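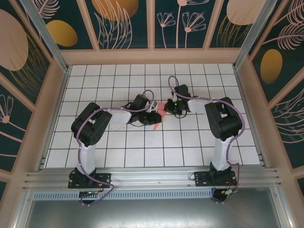
*Deux bras noir et blanc sur leur rail d'aluminium, au bord d'un plan blanc quadrillé.*

# Sellosa : carnets de potager transcrits

Version 2, mise en ligne le 25 mai 2023.

Sellosa rassemble 265 carnets de jardiniers amateurs, transcrits ligne à ligne : dates de semis, noms de variétés (souvent très locaux !), gelées tardives, récoltes, ratages, recettes de purin griffonnées dans la marge. Ce sont des textes magnifiques. On y trouve des gens qui notent pendant des années la première fève levée avec une constance incroyable, et d'autres qui abandonnent en plein mois de juillet, au milieu d'une phrase sur les doryphores, pour reprendre l'année suivante comme si de rien n'était.

Le dépôt contient les transcriptions, un fichier de métadonnées par carnet et un lexique des noms de variétés. Les numérisations des pages sont conservées à part, pour celles et ceux qui veulent vérifier une lecture (écrivez à Rizwan Begum, l'accès se donne facilement).

## Contenu du dépôt

```
sellosa/
 carnets/ un fichier .txt par carnet, en UTF-8
 meta/ un fichier .json par carnet
 lexique.csv variétés, graphies relevées, espèce
 meteo.csv mentions de gel, grêle, sécheresse
 CHANGELOG.md
```

Les noms de fichiers suivent le numéro d'entrée du carnet dans la collection. Il y a des trous dans la numérotation : certains carnets ont été retirés à la demande des familles, et leur numéro n'est pas réattribué.
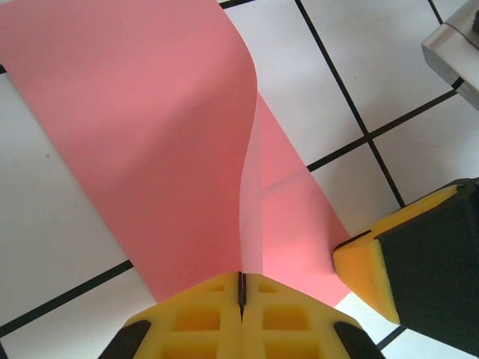 Chaque transcription respecte l'orthographe d'origine. « Aricots », « carote », « poirau » restent tels quels, et c'est un vrai plaisir à lire à voix haute. La forme normalisée se trouve uniquement dans `lexique.csv`, colonne `forme_norm`. Si vous cherchez toutes les mentions d'une variété, passez par le lexique, sinon vous en manquerez beaucoup.

### Champs des métadonnées

| Champ | Type | Remarque |
|---|---|---|
| `id` | texte | identique au nom du fichier |
| `debut`, `fin` | année | vide si le carnet n'est pas daté |
| `sol` | texte | repris du carnet, jamais déduit |
| `surface` | texte | unités d'origine (ares, perches, « deux planches ») |
| `mains` | entier | nombre d'écritures distinguées |
| `relu` | booléen | vrai après une deuxième lecture complète |

Le champ `mains` est mon préféré. Quand il passe à deux ou trois, on tient souvent un carnet transmis d'une génération à l'autre, avec des désaccords sur la profondeur de semis des panais qui valent bien des romans.

## Conventions de transcription

- `[?]` suit un mot dont la lecture est incertaine.
- `[ill.]` remplace un mot illisible.
- `{...}` encadre une note marginale, placée à la hauteur de la ligne la plus proche.
- Les ratures lisibles sont conservées entre `~~`.
- Les croquis de planches sont signalés par `[croquis]`, suivi des légendes dans l'ordre de lecture.
- Les phases de lune dessinées deviennent `[NL]`, `[PQ]`, `[PL]`, `[DQ]`.

Les colonnes dessinées à la main nous ont donné du fil à retordre. Folke Løken a proposé de les rendre par des tabulations simples, et après plusieurs essais plus compliqués on est revenus à son idée. Un éditeur de texte ordinaire suffit donc pour tout ouvrir.
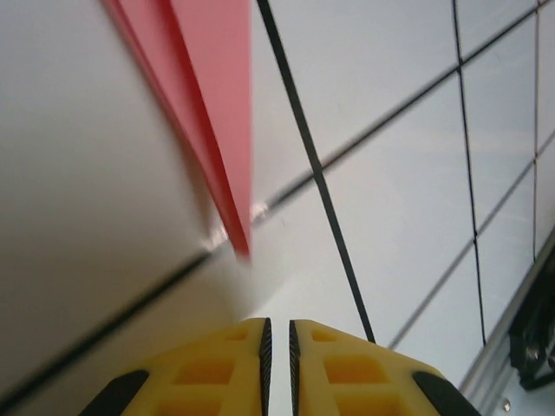
Pour les dates, attention aux carnets tenus par saints du calendrier : « semé petits pois à la Saint-Joseph », « repiqué après les saints de glace ». Le texte garde la formule, et `meteo.csv` donne une date ISO quand l'année est connue. Les fêtes mobiles sont calculées année par année par le script de Toon Declercq, qui traite aussi les Rameaux et la Fête-Dieu. Il a même prévu les lunes rousses, et je ne m'en lasse pas.

## Le lexique

Il compte 199 variétés identifiées, dont 23 que nous n'avons retrouvées dans aucun catalogue grainetier consulté. C'est la partie la plus vivante du projet ! La laitue « Pisulgate », par exemple, revient sous plusieurs plumes, toujours avec la même recommandation : ne pas l'arroser le soir. Le haricot « Jesedden » n'a qu'une mention, mais accompagnée d'une description si précise de la gousse (courte, violette au soleil, fil coriace) qu'on espère encore le croiser dans un bocal oublié.

Shahnaz Ekanayake a établi les rapprochements entre graphies. Elle laisse deux entrées séparées dès que le doute est sérieux, quitte à les fusionner plus tard. Si vous avez une piste, ouvrez un ticket avec l'étiquette `variété`, même pour un simple souvenir de marché.

## Utilisation rapide

```python
import csv, pathlib

textes = {p.stem: p.read_text(encoding="utf-8")
 for p in pathlib.Path("carnets").glob("*.txt")}

with open("lexique.csv", encoding="utf-8") as f:
 lexique = list(csv.DictReader(f))
```

Pour un premier tour, cherchez « gelé » et lisez ce qui vient juste après. Le vocabulaire de la déception potagère est d'une richesse folle.

## Limites connues

Les carnets viennent surtout de jardins familiaux tenus à la campagne ; les jardins ouvriers et les balcons sont peu représentés. Les légumes dominent largement, les fleurs apparaissent en bordure (au propre comme au figuré) et les fruitiers presque uniquement à la taille de février.

Les rendements sont à prendre avec beaucoup de prudence. Un « plein panier » n'a pas la même contenance d'une maison à l'autre, et plusieurs auteurs arrondissent très généreusement le poids des courges.

Les noms de voisins sont remplacés par une initiale.

## Signaler une erreur 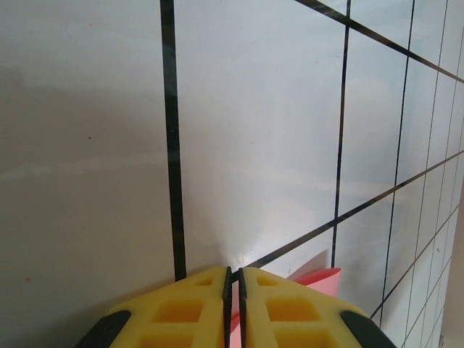

*Quadrillage noir sur panneau blanc, vu en biais.*

Indiquez le numéro du carnet, la ligne, votre lecture et, si possible, ce qui vous y a mené. Relu Voicu regarde les tickets de relecture, Rizwan Begum ceux qui touchent aux métadonnées. Les propositions concernant les mots patois sont particulièrement bienvenues, envoyez-les avec la commune où vous les avez entendus.

## Licence et citation

Transcriptions et lexique : CC BY 4.0. Scripts : MIT.

> Ekanayake S., Begum R., Declercq T., Voicu R., Løken F., *Sellosa : carnets de potager transcrits*, version 2, 2023.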